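# Finding a home for everything on a small kitchen worktop

When we moved into the flat on Mellcombe Road I put every single thing I owned on the worktop, in the order it came out of the boxes, and then lived like that until March. If you're in the same boat, pour yourself a tea and set aside 90 minutes, as I think you'll be surprised how much calmer a kitchen feels once the mugs are off the surface and the vegetables have somewhere to sit.

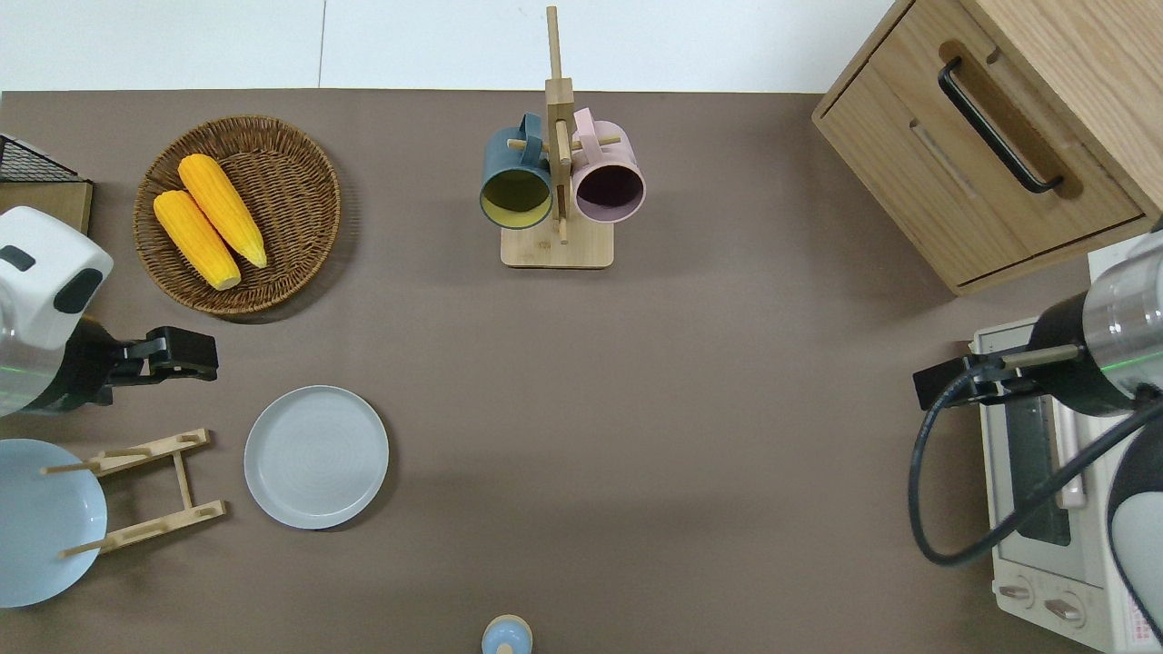 ## Before you start

Take everything off. I know it's tempting to shuffle things along a bit and wipe the gaps, but you do need to see the bare top at least once, if only to find out what has been going on behind the toaster oven (crumbs, in my case, and a teaspoon I'd given up on). Wipe it down with warm soapy water and let it dry properly while you sort.

Have a tape measure handy too. My stretch of worktop is 969 mm from the wall to the end, and writing that number on the back of an envelope stopped me buying a very handsome bread bin that would never have fitted.

## Step 1: Place the toaster oven first

It's the biggest and heaviest thing, so it gets first pick. Mine is 422 mm wide and lives at the right-hand end, where the door can drop open without knocking into anything. Check your own instruction booklet for how much space to leave behind and above it -- they do vary -- and please don't be tempted to use the top as a shelf. I did that for weeks with a packet of wraps and I won't tell you how it ended.

Leave yourself a clear patch in front as well. You'll want somewhere to put a hot tray down, on a mat, when your hands are full.

## Step 2: Hang the mugs

A mug tree takes up hardly more room than a saucer, and it frees a whole shelf in the cupboard. Ours is a plain wooden one with pegs on both sides. A few things I've learned from using it:

- Hang in pairs, one on each side, so the post doesn't lean.
- Put heavier mugs on the lower pegs.
- Slide the handle right back towards the post before you let go.
- Dry them first, or you'll get little rings of water on the base, and wood doesn't like that.

Do be strict about which mugs get a peg. We keep a dark teal one and a pale pink one out, and the rest take their turn from the cupboard. My friend Kyrylo Lytvynenko has every peg full on his and has to take down three to reach the one he likes, though he seems quite happy about it.

## Step 3: Give vegetables and fruit a basket

A round wicker basket is lovely for this, as the air gets in and it can be carried to the table as it is. Keep it at the other end from the oven so the contents stay cool. Onions, squash, lemons and so on will be content there for a good while.

Sweetcorn is a bit of an exception. It looks so cheerful in a basket that I always put it there while I'm getting supper together, but fresh cobs lose their sweetness quite quickly at room temperature, so if you aren't eating them that day, pop them in the fridge (in their husks, if they still have them).

Shake the basket out over the sink every Monday, or whenever you remember. Onion skins get into the weave, and an old dry pastry brush is the best thing I've found for coaxing them out.

## Step 4: Use the drawer for the small stuff

Anything shorter than your hand goes in a drawer: pegs for bags, the peeler, matches, the tape measure you've just been using. I lined mine with a piece of leftover wallpaper cut to 385 mm, and it has lasted very well.

## Step 5: Live with it for a week

Cook as you normally would and notice what you keep moving out of the way. I swapped the mug tree and the basket over twice before I settled, and the chopping board still wanders about a bit. I'm trying it upright against the wall next.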